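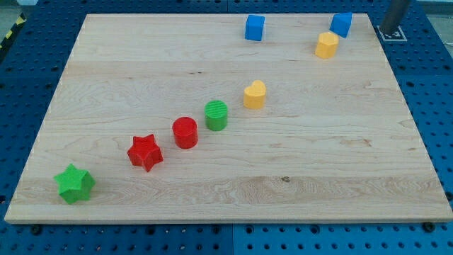 Fig. 1. Shape blocks on the maple board, pegboard table underneath.

Week 2 handout: Sorting, matching and lining things up
Early Years Play and Materials, Wednesday group

Hello again. I've typed these up from my own scribbles, so forgive the odd jump. If you missed the session, Imani Pettigrew took a much tidier set of notes than mine and is happy to share them.

We started with the question Dean asked last time, which was whether a child who puts the red star next to the green star is "sorting" at all. I'd say yes, but by shape, and the trouble is that we grown-ups tend to be waiting for colour. Look at Fig. 1 with that in mind. The two stars are neighbours, so you might think shape is the rule. Then comes a red cylinder, which could be following on from the red star (colour) or starting off the cylinders (shape). A red one and a green one in each case! I love that bit, it kept us going for most of the first half.

The yellow heart is the awkward one. Kelly Wainwright wanted to call it the odd one out and Min-kyu Geum said hang on, odd in what way? Both fair. When you're watching a child, write down what they did and what they said, and leave your own rule out of it until later.

Some words to use with children (and please do use the proper ones, they like them):
cube
cylinder
triangular prism, or "the one with the slope" to begin with
star and heart: we just say star and heart, though strictly the blocks are prisms too

A note on the board. I like a plain wooden one for this. The grain runs left to right and gives the eye something to follow, and the edge makes a nice clear "inside". Try the same blocks straight on a busy surface, like a pegboard top with all those holes, and see whether children set things out differently. I don't know the answer, I'd like to hear yours.

Tidying away counts as part of the activity. Leave 7 minutes for it at the very least. Let them decide what goes back in the box first.

For next time
Read the Haworth chapter (Maureen Haworth, the photocopied one, pages 2 to 6 only).
Watch one child with any set of blocks and jot down the order they pick them up in.
Bring your notes, however messy.

The block cupboard code is 1433. Please lock it after you.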